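Blog > Lab notes > Suturing

Filed in February

We're collecting knot-tying examples for Ziner, the model that is supposed to learn suturing from people doing it. Ilona Szekeres drives the arms and I label. The target is 300 usable examples and we have 94.

Each example is one stitch. I mark where it starts, where the loop is made and where the tails are let go. Dropped threads stay in, with their own label. Frans Desmet wanted them out, but I think the model needs to see them.

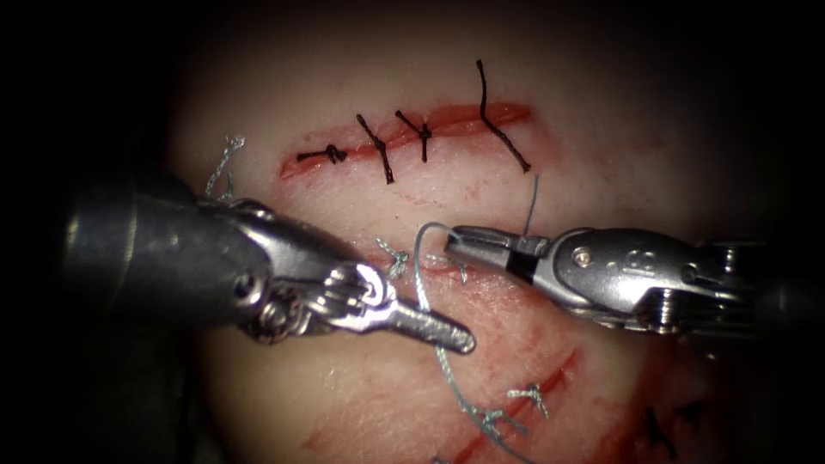

Blue thread held in the right grasper, black stitches along the upper cut.

A pad gets used many times before we change it, so old knots are part of the background. I was worried about that at first. Ildikó Dobos trained one version on fresh pads only, and it did badly on used ones, so now we mix them.

The close-up view is harder to label. A shaft can block a good part of it, and I go back and forth with the fixed view to decide which jaw has the thread.

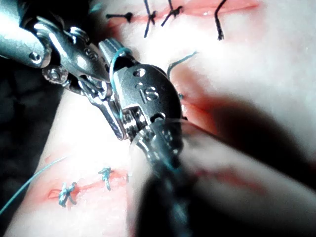
What's left to do

Relabel the first 35 examples, where I put the loop marker too late. Agree with Ilona on what counts as a regrasp. We have 3 definitions at the moment and two of them are mine.

Print this post | E-mail this post

Recent posts
Moving the labels to Herevlow
Thread colors and why I log them
Notes from the Ditham visit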